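The pink backpack had to be at Cosedcombe by Saturday, and on Thursday night it was still full of crumbs.

Sachiko Miyazaki turned it over and knocked on the bottom with her fist. Some of the crumbs came out. Most of them stayed in the mesh, where they had been living for a while. It had been her daughter's bag through second and third grade, and then for two years it had been nobody's, hanging behind the door under the winter coats.

Now it was her niece's, or would be. Her niece was eight and was going to spend the summer with her grandfather, and she had asked for the pink one.

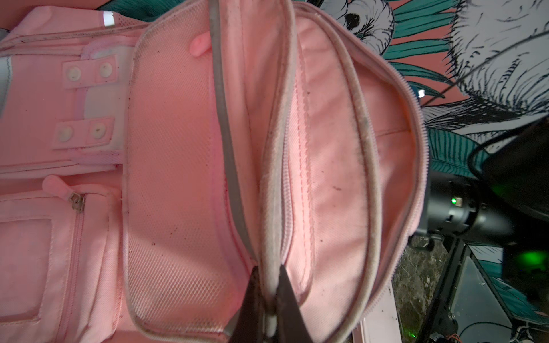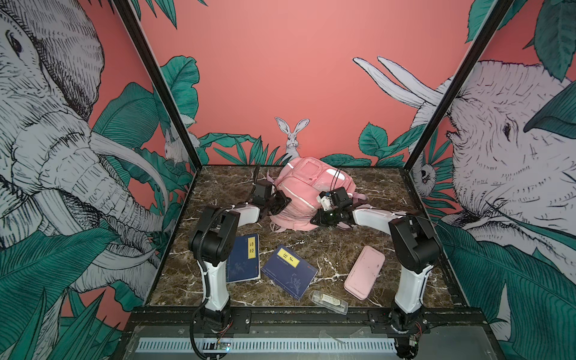
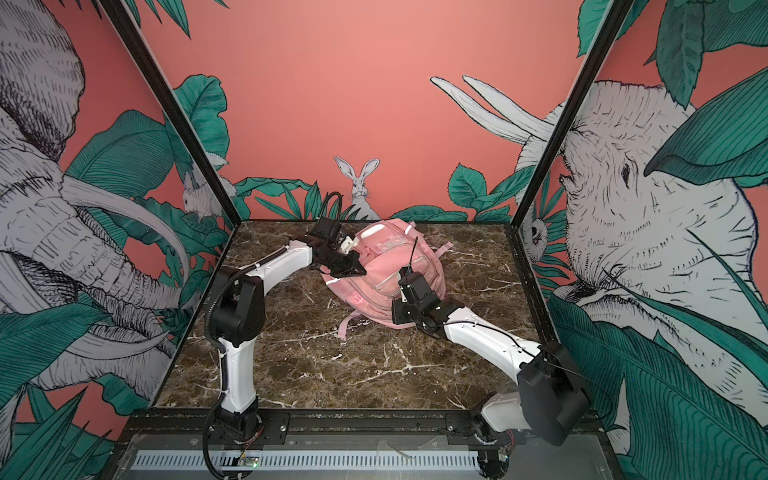
Eliseo Mendoza thought she should just buy a new one. They had them at Takagi, he told her over the phone, in the same pink, and a new one wouldn't have somebody else's crackers in it.

"She doesn't want a new one," Sachiko said.

"She's eight. Put a new one next to it and see what she wants."

"She asked for this one."

He let that go. He was her brother-in-law, and it was his daughter who was going, and he was the one who would drive her. He asked if the zippers still worked. Sachiko put the phone down on the table and tried them. The big one ran all the way around. The one on the divider pocket inside was slower, and she had to hold the fabric flat with her other hand.

"They work," she said.

"Well, then," he said.

After they hung up she got out the old toothbrush and the dish soap. She did the mesh first. The dirt came up in small dark grains and she wiped them onto a paper towel. The edging around the mesh had gone a little gray and it stayed a little gray. She worked on the brown stains in the lining until the pink around them started to look thin, and then she stopped. They might have been chocolate. Her daughter used to keep a chocolate bar in there for the bus and forget it until it had melted and set again in some new shape.

She wiped the snaps on the front with a corner of the paper towel.

Her daughter came down at nine for a glass of water and stood looking at it. She was eleven, and tall this year.

"That's my bag," she said.

"It was. It's going to Cosedcombe."

"I know. I said she could have it." She drank half the water. "Did you check the inside pocket?"

Sachiko said she had cleaned it.

"But did you check it? Down at the bottom."

Sachiko opened the divider pocket again and put her hand in as far as it would go. At the bottom, where the seam folded over, there was something flat. She worked it out with two fingers. It was a ticket from the Drellus, the little ferry that went across to the island and back, and the number on it was 622. The paper had gone soft as cloth.

"I was saving that," her daughter said.

"You left it in there two years."

"I was still saving it."

Sachiko remembered the day, mostly for the wind. They had gone across with the grandfather, all of them, when he could still manage the ramp. He had held on to the top handle of the backpack the whole way, with the child in it, as if the two of them were one piece of luggage. On the way back he had bought everybody soup. He had kept his own ticket too, she thought, or had said he would.

"Do you want it?" she asked.

Her daughter took it and looked at both sides. Then she held it out again.

"Put it back," she said. "She can find it."

"She might throw it out."

"She can if she wants."

So Sachiko put it back where it had been, under the fold, and closed the zipper.

The books were the next question. The grandfather had asked for books in Chinese, old ones, poems if possible. He had taught it for thirty years and now he wanted to read to somebody. Sachiko had found him the Book of Songs and the Zhuangzi, both in dark blue covers with yellow labels. She wasn't sure an eight-year-old would sit for either. Her daughter said that she had sat for them, and had liked the one with the giant fish.

"You fell asleep," Sachiko said.

"After the fish."

The books went in against the back, one behind the other, and the bag took them well enough. She lifted it by the handle. It was heavier than she wanted, so she took one out, and then she thought about which one he would ask for first and put it back in.

It was past ten when she started on the list. Eliseo had written it out himself and sent it over that morning, and it was very long. He had put down the address, which was 114 and then the name of the road, though everyone in the family had known it all their lives. He had put down the pharmacy. He had put down that the back step was loose. At the bottom he had written that she liked the hall light on, and then crossed it out, and then written it again.

Sachiko copied the parts that mattered onto a card in large print, for her father-in-law's eyes. Address, phone, pharmacy, light. She left out the step. He had been walking over that step since before Eliseo was born.

On Friday she hung the bag by the kitchen window to air. It smelled of dish soap, and under that, a little, of the closet. The pink had faded and in the morning light it looked almost like the inside of a shell. The reflective strips still worked. When a car turned in across the street they lit up for a second and went out.

Eliseo came by after supper to get it. He stood in the kitchen with his keys in his hand and looked it over, front and back, and pulled on both straps.

"It cleaned up," he said.

"Most of it."

"She's been asking every hour." He put it over one shoulder, where it looked very small. "What's in here?"

"Books. And the card for your father."

"Anything else?"

Her daughter was at the table doing something to her shoelaces. She didn't look up.

"No," Sachiko said. "That's everything."

He nodded and went out to the car. She watched him open the back door and set the bag on the seat, and then — he thought about it a moment — reach across and pull the belt over it.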